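Orbital Decay (of my patience)

Home | Launches | Rants | Archive | About

Posted 2025-10-22 by Ama Kwofie

Zarisel has moved its first launch again. The new date is March, which was also the old date, only with a different year attached. I have been following this company since it was a rendering and a mailing list, and I feel I've earned the right to sigh loudly.

For anyone who wandered in from the kettle post: Zarisel wants to put 300 kilos into low orbit on a rocket called Pundance. The name suggests a wedding DJ. The rocket has four engines on the first stage and one on the second, and so far the second stage is the one I'd trust with my luggage. It ran for its full burn on the stand this summer and then shut itself off politely, as asked. The first stage has had a harder time. On the last static fire, one engine quit after 19 seconds and the other three were told to go home too.

The official word is a turbopump seal. I believe it. Seals are always the villain in this business — you can spend years on the clever parts and then a ring you could wear on your thumb decides it's had enough. What bothers me is that they had a seal problem last year as well, and the update then used the word "resolved" twice in one paragraph. Once would have worried me less.

Cuiping Xia, who knows far more about pumps than I do, wrote to tell me I was being unfair. Her point is that a pump shutting down cleanly is the sensor system doing its job, and that a company with no aborted tests is a company with no tests. Fine. I've moved my grump rating down a notch. I still think March is a fantasy, and I have a dinner riding on it.

Share this post (19) | Comments (4)

What would change my mind

A full-length burn with all the engines lit, and a stack standing on the pad with real propellant in it. Also a launch license, which seems to be the thing people forget until the week they need it.

What I'll be doing in the meantime

Reheating soup during webcasts. A hold at T minus four minutes is exactly enough time for one bowl, and I've become very good at it. 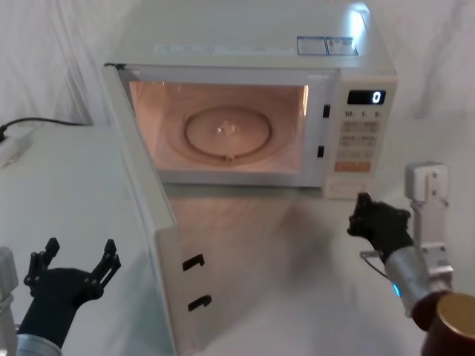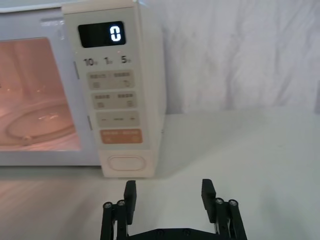
Elsewhere: Uchida and the floating pad

The Uchida people say their barge is ready for sea trials. It's a launch pad that floats, so on paper you can tow it to whatever latitude you like and annoy fewer neighbors. In practice it's a very large metal thing in salt water, with a rocket on top. I'm rooting for it anyway. Prurkach has supposedly booked the first ride for a 600-kilo weather satellite, and I'd love to know what their insurance people said when they heard the word "barge."

More on that once the thing has left the harbor.

Older posts | Newer posts | Back to top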